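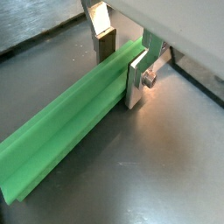 Picking up a long part by one end is the third exercise in the Homen arm unit, and most teams in the Pradgate robotics club need a couple of sessions to get it right. By now you should have finished the homing exercise and the block stacking. The program is much the same as the one you used for the blocks, but a long part behaves differently when it is held at the end, and the teaching has to be more careful. Use one of the green plastic profiles. It has a rounded ridge along the top edge and a groove under it, so the two sides don't offer the same surface, and the fingers have to straddle it with one tip coming down beside the ridge and the other resting against the side.

What you need

One length of profile, cut to 300 mm
The Homen arm with the aluminum fingers fitted
The teach pendant
A steel ruler and a pencil
Your team logbook

Before you start

Check that the finger screws are tight. Finger tight is enough. If you use pliers, you will mark the knurling and the next team won't be able to undo them by hand.

Wipe down the metal work surface. Grit under the profile will tilt it a little, and you will spend a long time chasing an error that isn't in your program.

Load the file called Cosgrove from the club folder and save it under your own team name. It has the safe height and the home position in it already. Don't change either of them. If you think the safe height is wrong, talk to Raelene Costigan first.

Step 1. Place the part

Lay the profile on its flange with the ridge up. Set it diagonally across the surface so that one end is within easy reach of the gripper and the other points back toward you. Trace lightly around both ends in pencil. You will be putting the part back in this spot many times.

Step 2. Turn the wrist

Jog the arm to safe height over the end of the part. Turn the wrist until the line between the two fingers is square to the length of the profile. Look straight down from above to judge this, then check again from the side. A wrist that is a few degrees out will still close on the part, but it will swing the far end as it does, and the part will come up crooked.

Save this as point 1.

Step 3. Come down slowly

Drop the speed to 2 percent. Open the fingers all the way and lower the arm straight down. Stop when the tips are just clear of the surface. A sheet of paper should slide under both of them. If it catches under one and not the other, the wrist is tipped and you need to go back to step 2.

Save this as point 2.

Step 4. Set the grip

Close in small steps. Watch the far end of the profile while you do it, and have a teammate watch the fingers. If the far end moves, one finger is touching before the other. Open up, shift the arm sideways toward the finger that touched first, and try again.

When both sides touch without moving the part, close a little more and write the value in your logbook. Tayla Tapsell's team finished on 905 last term, but their fingers were set up differently, so treat that as a place to look and not as your answer.

Step 5. Lift

Raise the arm 21 mm and stop. The far end will want to droop, and with a light grip the part will pivot between the fingers. You have two ways to deal with this. You can close the grip another step, or you can move point 2 further along the profile so there is less weight hanging off the end. Try the second one first. Too much squeeze will flatten the ridge, and a flattened profile can't go back in the rack.

Step 6. Put it back

Lower to point 2, open, and go back up to safe height. Check both ends against your pencil marks and measure any gap with the ruler. Write it down even if it is zero.

Step 7. Run it without stopping

Once single steps are clean, run the full cycle at low speed with one person's hand at the stop button. Then raise the speed a bit at a time. If the part starts to land off its marks, go back to the last speed that worked and use that one.

Common problems

Part slides out during the lift - the tips are too high on the profile and are closing on the curve of the ridge. Reteach point 2 lower.

Tips scrape the surface - stop right away and reteach point 2 higher. Scratches in the sheet are permanent and they confuse people looking for pencil marks.

Part drifts the same way every cycle - the fingers aren't centred. Repeat step 4.

Part drifts a different way each cycle - usually a loose finger screw.

Handing in

Logbooks go in the Tukport tray by Sun 29 June. Include your grip value, your two points, your final speed and the gap readings from step 6. Teams that want to move on to the two-part assembly need to have Raelene watch one full run first, and she is in the lab after school most days in June.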